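The question before the returns department at Valtero is who will sort jewellery in a year's time, and on what terms. The firm handles returned stock for Rarkley and two smaller retailers, and until July every ring and earring was put back in its place by hand. In that month 976 items passed across the benches, of which 343 were rings. Part of this work is now given to paired robot arms. It is the view of this paper that the change can be a fair one, provided that the people affected have a formal say in it.

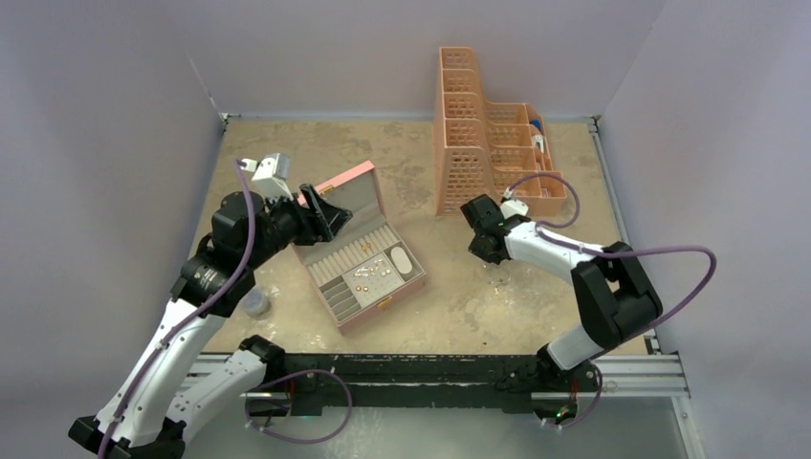
Tuva Tveit has put the opposing case in writing: sorting is the quiet part of the shift, the hours when a tired person may sit down, and if it goes to the machines what remains is lifting and telephone complaints. That objection deserves a proper answer. Management has so far replied only with output figures, which do not touch upon it.

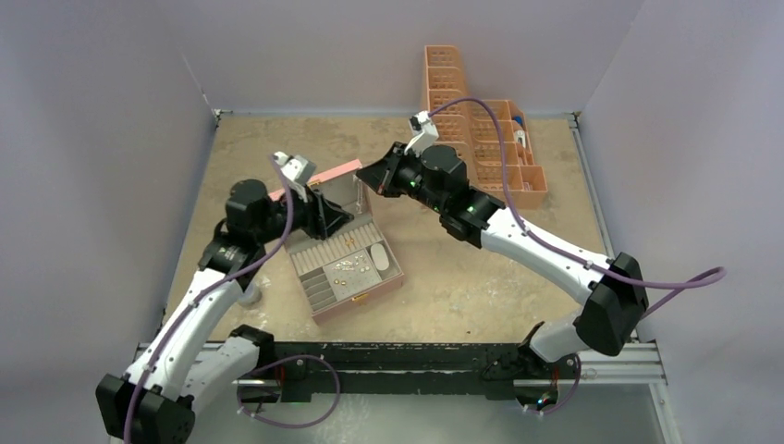 Job descriptions at the Ornby site still refer to a "sorter", and pay is fixed by that word. The duties have moved well beyond it. A member of staff must now decide how a box is to be laid out before the arms begin, and judge whether the result is fit to send out. In a box with padded ring rolls, a flat panel of small pieces and a necklace hanging in the lid, each kind of item calls for its own decision. Such judgement was once exercised without remark in the course of handling. It ought now to be named, taught and paid for.

The Anozie agreement, signed by the firm last year, promises three days of training to any employee whose duties are altered. Staff at Ornby have received one. The remaining days should be granted before any further benches are converted, and should be taken in working hours.

There is also the matter of fine work. Experienced sorters take pride in handling a thin band with a small setting, and they should not be asked to give up that skill entirely. A rota in which each person keeps some bench work would preserve it.
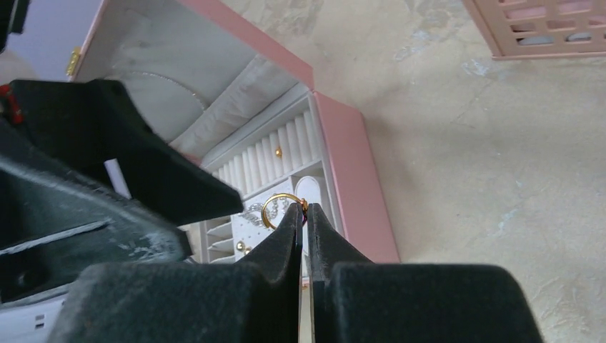 ## What should be agreed

The grade of sorter should be reviewed, with no loss of pay during the review. Seated work should be shared out in writing on every shift. Any member of staff should be able to stop the arms without having to account for it to a supervisor first.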